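Before the Robot Reaches Under the Desk

Rules for small service robots in the workplace are mostly written at floor level

By the time most people at Vuvard's office in Sandton get to work, the argument over the cables has already been had. It goes on in a shared document that is now in its fourth version, and it concerns a simple question: when a machine with an arm is sent to tidy, fetch or inspect something at floor level, what is it allowed to touch?

Vuvard runs service robots in rented offices. The company does not build them. It buys them, sets them up, writes the operating rules and answers the phone when something goes wrong. For years the rules fit on one page and dealt mostly with people: keep clear of them, stop when they come close, never move an arm at head height while someone is seated. Those rules have held up well. The trouble has come from lower down.

In April the company asked its site leads to log every stop, snag and near miss for 100 working shifts. The largest group of entries had nothing to do with people or doorways. They came from the space under desks.

Anyone who has crawled under a desk to plug in a phone charger will know the problem. The light is poor, there is furniture on three sides, and the things on the floor belong to somebody. A power brick and an old scrap of packaging can sit a few inches apart, and only one of them should be picked up.
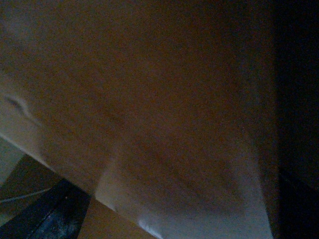
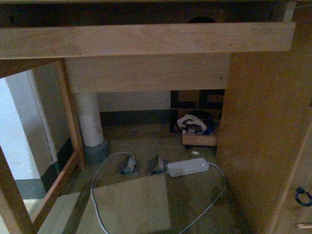 A close view from the wrist camera, first, and the knee space of a desk with floor outlets and a white cable on the carpet.

The current draft, which Vuvard calls the Selow rules after the building where they were first tried, has nine clauses. Most are short. The first says that a robot may not enter a knee space until it has looked at the whole of it from outside, from at least two positions. The second says that any cable in view is treated as live, whether or not anyone can see where it goes.

Clause three caused the most trouble. It covers what happens when an object gets so close to the wrist camera that it fills most of the picture. At that range the camera gives little help in judging where the object ends, and an operator watching from another room can easily lose track of what is behind it. The rule is that the arm slows to its lowest speed and the head camera becomes the main view. If the head camera can't see the gripper, the arm backs out along the path it came in on.

Operators didn't like this at first. Backing out costs time, and on a busy shift the temptation is to push on and trust your memory of the layout. The log settled the matter. Of the entries where a cable was dragged or a plug was pulled, seven happened after the operator had lost a clear view and carried on anyway. No one was hurt. One tenant lost an afternoon of work when a desktop computer shut off, and Vuvard paid for it.

Other clauses deal with the floor itself. Outlets set into the carpet have to be marked on the site map, along with a note on whether the covers stay up when in use. An open cover is a small thing for a person to step around — for a low gripper it is a catch point. The robot keeps a hand's width away from one unless a person on site has agreed to the job beforehand.

Flat items get their own clause too. Mats, sheets of cardboard and folders left on the carpet may be lifted only from an edge that has no cable beside it. Cloth is left alone unless the work order names it, as a cable or a strap can be hidden in the folds.

Wragg, which manages several buildings and was the first landlord to read the draft, pushed for a rule on the tenant's side. It now appears as clause eight. Before a robot is booked for floor-level work, the tenant is asked to tie up loose cable or accept that the robot will skip that desk. Some tenants have complained that this defeats the purpose of having a robot at all. Vuvard's answer is that a skipped desk is reported the same day, with the reason, and a person can deal with it in a minute or two.

There is a fair question about how far any of this should go. General safety standards for machines tell an operator a great deal about force, speed and emergency stops. They have less to say about a charger on a carpet, and site rules have to fill the gap. Too many of them and operators stop reading. Vuvard has tried to keep its full set to two printed pages, and each new clause has to replace or shorten an old one.

The Selow rules go to all of the company's sites in November 2019. The next draft will look at drawers.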